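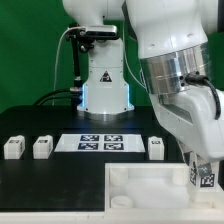
Two arms at one table, with the printed marker board and tray in place.

Budgeting for a second arm at an existing bench: what belongs in the first-year request?

Posted by Ragnarsson_Lab

Our department has been asked to submit an equipment request for a tabletop assembly cell of the type shown in the photographs attached to this post. The work consists of picking up small printed parts and setting them in a tray. The present request covers 2 arms. The reviewing office has asked us to separate the purchase price from all other expenses, and we would like to do so properly before the January deadline.

We hold a written offer from Grakthorpe for the arms and one gripper. The offer does not mention mounting hardware, cables, sensors, the table, or the printed markers. We have a second offer from Hivby which includes a service plan but no gripper. The two documents are difficult to compare line by line.

We would appreciate guidance on the following points. Which items are commonly left out of a first request? Should trays and blocks be entered as equipment or as supplies? Is it acceptable to request both arms in one year when the second may not be in regular use until later?

The reviewing office does not permit transfers between categories after approval.

hollis_bench

We went through the same process. Just buy the arms and sort out the rest later, is my advice. The small parts do not cost much. Ask for a discount.

Miment Equipment Desk

The previous reply may suit a department with flexible funds. Under the rule stated in the original post, it would leave you unable to purchase the remaining items. I would recommend that the request be arranged under four headings.

Arms and grippers. Each arm should appear on its own line, with its controller and its gripper beneath it. Ask Hivby to quote a gripper separately, and ask Grakthorpe to quote a service plan. You will then have two offers of the same scope.

Mounting and sensing. Brackets, support poles and sensors are the items most frequently omitted. Cables should be listed by length, with spares. Our own first request contained no spare cables, and we waited most of a term for approval to buy them.
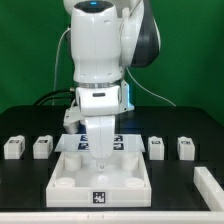

Table and surroundings. Include the tabletop, the frame, any backdrop, and electrical work if your building charges for it. Please confirm with your facilities office whether the floor and the supply are suitable before the order is placed, as a later correction will fall outside the equipment category.

Supplies. Trays, blocks and printed markers should be entered here. They wear, they are revised, and they are replaced in batches. We ordered 200 blocks in our first year and had 109 fit for use at the end of it. A department that enters such parts as equipment must also tag and inventory them, and I do not believe your staff would thank you for that.

On the question of timing, it is generally acceptable to request both arms together if the offer permits staged delivery. Obtain that permission in writing. Check also when the warranty begins. In some offers it runs from the date of shipment, and an arm kept in its crate will use up its coverage there.

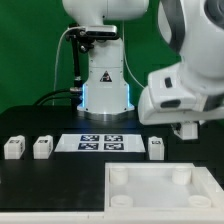

Tray, marker board and blocks on the black tabletop.

Training should be listed separately even when the supplier describes it as included. Ask how many persons may attend and whether a second visit is charged.

Ragnarsson_Lab

Thank you. The four headings have been adopted in our draft. Grakthorpe has agreed to staged delivery but has not yet answered the question concerning the warranty. We have asked for a reply by Thursday.

Would the reader who posted above be able to state whether software licenses were entered with the arms or under a separate heading?

Miment Equipment Desk

With the arms, if the license is permanent. An annual license was moved to supplies by our reviewing office, and yours may take the same view. I suggest that you ask before you submit.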